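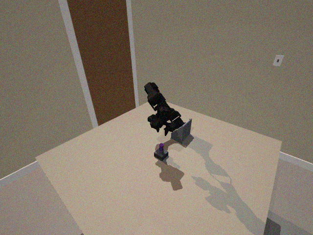
Destum Robotics Notes
@destum_notes
Posts about teaching arms to do things. Thread, June

1/ A thread on remote control demonstrations, for the people who asked how we record them. The task is the peg and block one, done in simulation. A person drives the arm, the program records what they do, and later a policy is trained on the recordings.

2/ The task sounds like nothing. There is a small grey block on the table and a purple peg that goes with it. It is still the task I give to new operators first, and the one I go back to when I change anything in the controls.

3/ I drive with a handheld controller. Move your hand, the gripper moves. Turn your wrist, the gripper turns. One trigger opens and closes the fingers. A thumb button acts as a clutch, so you can let go, bring your arm back to a comfortable place and carry on.

4/ Learn the clutch before anything else. People who don't use it end up with an elbow in the air at the exact moment they need a steady hand.

5/ Next is the viewpoint. We look down on the table from a corner, and from there left and right on your screen are not left and right for the arm. You can either remap the controls to match the view or get used to it. I remap them. It takes a minute and saves an afternoon.

6/ Depth is harder. On a flat screen it is difficult to tell whether the fingers are over the peg or behind it. I use the shadows. When the tip and its shadow come together, you are close to the table. I once turned shadows off to make the program run faster and my next batch of demos was mostly misses.

7/ Two lights are better than one for this. Each gives its own shadow, and with two you can work out height and position together. It looks untidy at first. After a few sessions you stop seeing them as clutter and read them like a gauge.

8/ Approach from above, fingers open, and stop before you go down. I mean a real stop, with your hand still. Operators in a hurry blend the approach and the descent into one long curve, and the policy learns the curve without learning where to correct.

9/ On the other hand, don't wait too long. Long pauses in the data teach the arm to wait. We had an early policy that went to the right place and hovered there until the time ran out. That was my fault — I used to stop and drink my tea with the recorder running.

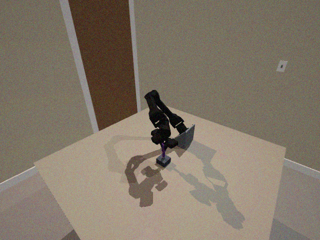

10/ For the part with the peg and the block, keep the peg upright and make small moves. If you feel you are pushing, back off a little and try again. Leave the correction in the recording. I used to throw those runs away and keep only the smooth ones, and the policies trained on the smooth ones had no idea what to do when they were slightly off.

11/ Numbers, as people always want them. The current set is 1707 demos. 468 of them have at least one visible correction. Four operators, all using the same controller settings. I keep the operator's number with each run, as everyone has habits and you want to be able to find them later.

12/ Mine is that I come in from the same side every time. I didn't know until I plotted the paths. Now the start position is changed between runs so that I can't settle into it.

13/ Someone asked about guiding a real arm by hand instead. We have done that too, at the Vernance workshop. You hold the arm near the wrist and move it through the job. It is quicker to learn and you can feel contact, which I miss badly on the controller.

14/ The trouble with it is that your hands and body get into the camera view, and some arms are heavy to push about even in their soft mode. For a simulated arm there is nothing to hold, so it is the controller or a mouse. Please not a mouse.

15/ Recording tool is Nistavo. It saves joint angles, gripper state and controller input at each step. Save the controller input even if you don't plan to train on it. I have gone back to it several times to see whether a bad run was the person or the lag.

16/ Keep sessions short. I do half an hour and then something else. The runs I record after that are measurably worse, and I can't tell while I'm doing them.

17/ Next is the same task with the block in a different place for each run, using the Ngubane control mapping, which scales your hand movement down as you get near the table. I've tried it for one evening. Good near the block, slow everywhere else. Will post the settings when I've got them right.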